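Rolos, fitas e filmes: como guardar e usar sem desperdício

Tusania — Dicas de casa e oficina

Quem tem uma bancada em casa acaba juntando rolos. Fita crepe, fita de alumínio, filme plástico, saco de lixo, papel kraft, lixa. Cada um chega numa embalagem diferente e quase nenhum volta para ela depois de aberto. As dicas desta página servem para a oficina, para a lavanderia e para a gaveta da cozinha.

Separe primeiro, compre caixa depois

Tire todos os rolos do lugar e ponha em cima da mesa. Junte os que são do mesmo tipo. É comum achar dois ou três rolos começados da mesma fita, e nesse caso deixe só um em uso e guarde os outros fechados.

Rolos com a borda amassada ainda servem para fechar caixa de papelão. Rolos com a cola ressecada, que solta o papel em tiras finas, podem ir para o lixo.

Só depois disso meça a prateleira. A minha tem 65 cm de largura e recebe duas caixas organizadoras Kuton lado a lado, com um vão no meio para os rolos compridos.

Fita de alumínio

A fita metalizada dá mais trabalho para aplicar do que parece. Ela não estica, marca em qualquer dobra e depois não alisa mais. Para um resultado limpo:

Corte com tesoura ou estilete. Rasgada com a mão, ela abre para o lado e deixa uma borda torta.

Limpe a superfície com um pano e álcool e espere secar.

Solte o papel de proteção aos poucos, uns dedos de cada vez, e vá assentando a fita com uma espátula de plástico ou um cartão velho.

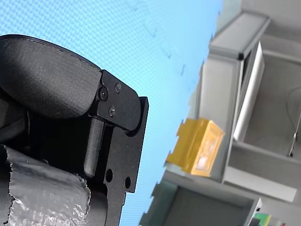 Em curvas, trabalhe com pedaços curtos, um sobrepondo o outro. Um pedaço comprido enruga por dentro da curva. Se a peça tem parafusos que precisam sair de vez em quando, pare a fita antes deles. Cobrir a cabeça do parafuso obriga a cortar tudo na próxima manutenção.

Quando o acabamento não importa, as rugas não são problema. O que precisa estar bem colado é a borda. Passe a unha ou o cabo de uma colher por toda a volta, e se sobrar uma ponta levantada, corte — ela vai enganchar em pano, em manga de camisa e em tudo o que passar perto.

Para tirar fita velha, aqueça com o secador de cabelo por um ou dois minutos e puxe devagar, rente à superfície. O resto de cola sai com óleo de cozinha e depois detergente. Em plástico pintado, teste antes num canto.

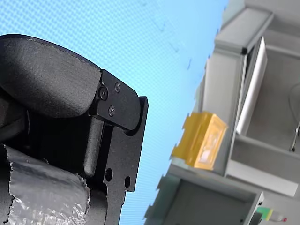

Fita prateada enrugada, com bordas rasgadas e irregulares.

Filme plástico e rolos embalados

Rolo embrulhado em plástico deve ficar embrulhado até a hora do uso. A película segura a poeira e evita que a ponta se desenrole. Ao abrir, corte em uma das extremidades e aproveite o próprio plástico como capa.

Deitado ou em pé? Depende do peso. Rolos leves podem ficar deitados, um ao lado do outro, numa só camada. Os pesados ficam melhor em pé, porque deitados por meses acabam com um lado achatado e depois giram aos trancos.

Se for deixar deitado em cima da mesa, ponha um calço. Serve um pedaço de papelão dobrado ou um pano enrolado. Na minha bancada há uma inclinação pequena que não se vê, mas qualquer coisa redonda vai parar no chão.

Películas coloridas e transparentes ficam quebradiças quando pegam sol da janela. Guarde longe do vidro ou dentro de um armário com porta. Anote a abertura com caneta permanente na tampa ou no miolo, só o mês já basta. Os meus dizem coisas como "aberto em novembro".

Para achar a ponta de um rolo de filme que grudou, esfregue de leve um pedaço de fita crepe na superfície, sempre no sentido contrário ao do enrolamento. Quando a ponta levantar, puxe a largura inteira ao mesmo tempo.
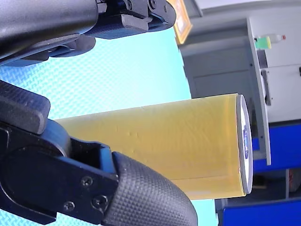 Etiquetas que continuam legíveis

A marca de fábrica costuma vir na ponta do rolo. Com os rolos deitados na prateleira, deixe essa ponta virada para fora. Se não tiver marca nenhuma, cole uma etiqueta redonda com o tipo e a largura.

Etiqueta de papel comum não aguenta umidade. Na lavanderia uso etiqueta plástica ou passo fita transparente por cima.

O que guardar junto

Na caixa das fitas ficam também a tesoura, o estilete, a espátula e um pano. Na dos filmes, só os filmes. Estilete solto perto de plástico fura o rolo em várias camadas de uma vez, e o furo reaparece a cada volta.

Não guarde cola nem solvente na mesma caixa. Um tubo mal fechado estraga tudo o que estiver em volta.

Uma revisão por semestre é suficiente. Confira as bordas, jogue fora o que ressecou e traga para a frente os rolos que já estão abertos.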